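Notebook, November 8, 2024
Prevard open day, simulator station
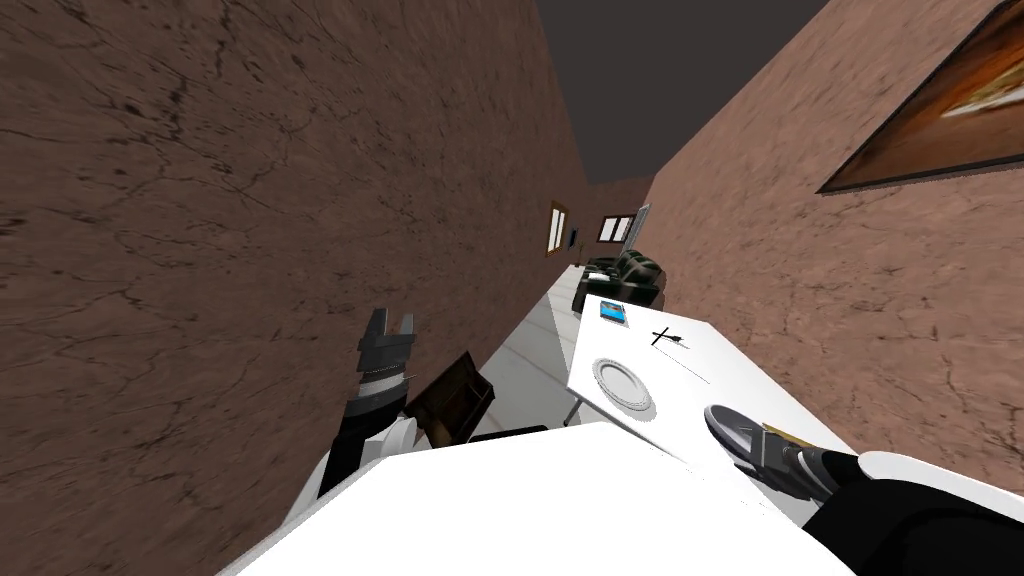
Ran the plate task for visitors from 10:00 until closing. Two-arm setup, head view on the big screen, same apartment set as in March. Build from Perko, unchanged apart from the wall textures.

Settings: 500 steps per episode, seed 123 to start, then whatever the visitors typed in. Seed 89 got asked for twice and gave the same result both times, as it should.

Willy Van Beek took the Van Wijk group through first. Their questions were mostly on contact: friction on the plate rim, whether the fingers can slip under it, how much we trust the simulated forces. Told them the rim friction is a guess until we measure real plates. They want the parameter file. Willy to send.

The Skudent people asked about camera tilt. The head pitch offset is still wrong after a reset and the view comes up canted. Workaround is to re-home the neck before loading the room.

Two hangs during the day, both on scene reload. Log saved under run 6.

To do: fix pitch offset, put reset on a single key, print the settings sheet larger.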